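Gruvetti Pauses Robot Memory Removal at Clandport Site After Grip Force Fault

Software update holds grip to a fixed limit; affected computers pulled from resale

CLANDPORT - Gruvetti has stopped and corrected one step of its automated computer teardown line after a fault caused the robot to squeeze memory modules harder than it should. No one was hurt. The fault was limited to the Clandport site, and the company's hand teardown benches in Meredith kept working as normal.

The line takes apart used desktop computers so that their parts can be tested and sold again. A robot arm removes the drive, the processor and the memory in turn. In September, test staff in Meredith noticed that memory modules from Clandport were failing at a higher rate than those taken out by hand. Some had small cracks near the top edge. Dong-geon Woo, who runs the test room, asked for the line to be stopped the same afternoon.

Gruvetti's review found that a setting in the gripper control software had been overwritten during a routine update. The setting tells the gripper how hard it may close on a part. With the setting gone, the software went back to a default meant for drive caddies, which are much stronger than a memory module. The robot did not raise an alarm, as the default was a valid value.

The line processed 500 computers between the update and the stop. Gruvetti has traced 468 of them and is holding the parts. The rest had already left the site in mixed pallets, and buyers of those pallets have been contacted. In total, 2,375 parts have been set aside for testing. Any part that fails will be recycled, and any buyer who received one will get a replacement or a refund at no charge.

"The arm did what it was told, and it was told the wrong thing," said Na-rae Hwang, operations manager at Gruvetti. "We should have caught it on the first day. Our checks looked at whether the part came out. They did not look at how hard it was held."

Three changes are now in place. Grip limits are stored apart from the rest of the software and cannot be changed by an update. The robot reads the limit back before each part and stops if it does not match. After any update, 25 computers go through the line at reduced speed, and their memory is tested before full work starts again.

Drive and processor removal have resumed at Clandport. Memory removal stays at reduced speed until the tests on the held parts are finished. Gruvetti has also shared its findings with Pundilon, which supplies the control software.

Desktop teardown at the Clandport site:

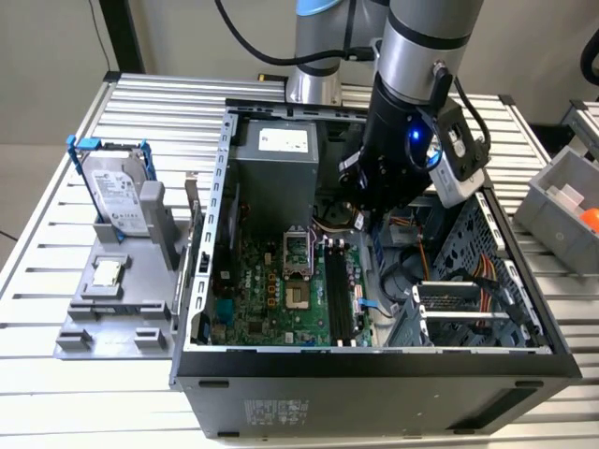
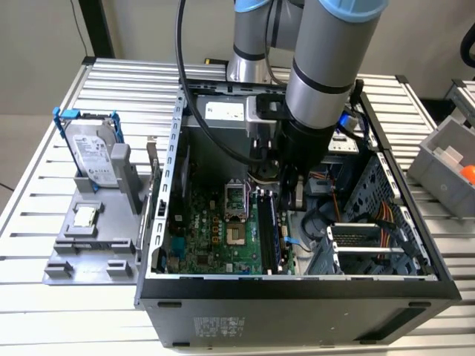
Pundilon said it had confirmed the fault and would send a fix to every customer using the same version. Until then, it asked those customers to write down their grip settings before updating and to compare them afterward - a job it said takes a few minutes per robot.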